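What 461 demonstrations buys you

Tue 17 December

The pitch from Grallimon is simple enough. You pick up a pair of hand-held grippers, do a chore, and a robot learns the chore from what your hands did. I've heard versions of it before, so I asked the firm's training lead how many times you have to do it.

"For folding a tea towel, 461," she said. "That's the good ones. We threw out 114."

Thrown out for what? Fumbles, mostly, and tracking that dropped partway through. She was open about it, more open than the brochure, which says the system learns "the way people do". I have never needed 461 goes at a tea towel.

Her answer was that remote control is worse. Until November the team at the Motholm site drove the arms from a desk, and a good operator got through five folds an hour. With the grippers in your own hands, she said, it's 40.

"You stop thinking about the machine. You just fold the thing."

I put it to her that this might be the trouble. A person with grippers can lean, shuffle their feet and squint. A bolted-down arm can't. She took a while with that one.

"We tell people to keep their feet still. They don't always."

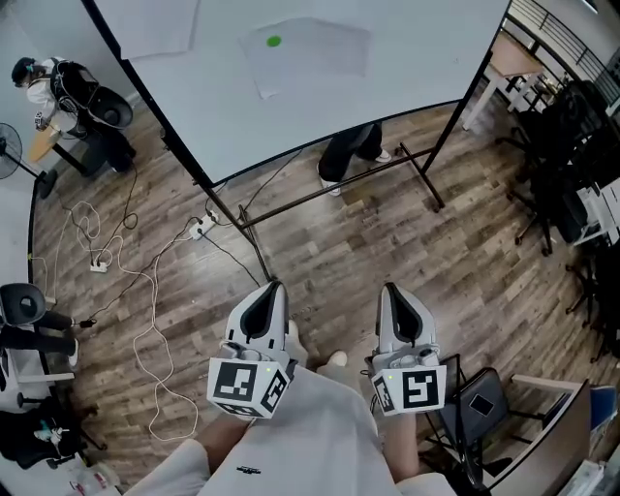
Hand-held grippers with marker blocks, as used for recording demonstrations.

The marker patterns let the software work out where each gripper is, and if a sleeve covers one the recording is usually binned. I asked whether a robot trained in one room would manage in another, with different light and a different table. Jukow, the laundry company paying for the trial, would presumably like to know.

"Partly," she said. "It drops off. I won't give you a number because we haven't measured it properly."

I'd sooner have that than a bad number, but it leaves Jukow paying for towels folded in Motholm. The next round of recording will be done at the laundry itself, on its own tables - and the count, she told me, goes back to zero.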